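Stulline Wool Blend, Worsted Weight

We've been waiting for this one! Stulline is the new everyday yarn from Kettunen, and it's soft enough for hats but tough enough for mittens that get dragged through the snow all winter. Rin Fujimoto, who runs our sample knitting, made a whole cardigan in it and went straight back for a second sweater's worth.

The twist is fairly loose, so it blooms a lot after the first wash (we love that, though cables come out a bit softer). Try a swatch before you commit to a size.

Skein: 165 yards
Needles: US 7 or 8
Care: hand wash cool, dry flat
Colors: 40, with more coming in July

A plain pullover in a medium takes seven skeins. Dark reds and navy can bleed a little, so soak those on their own the first time.
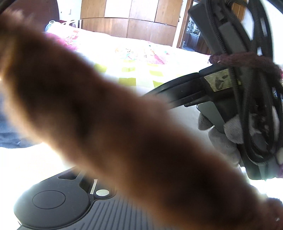

Goes well with

Flunulow mohair, held double for a fuzzy collar or cuffs.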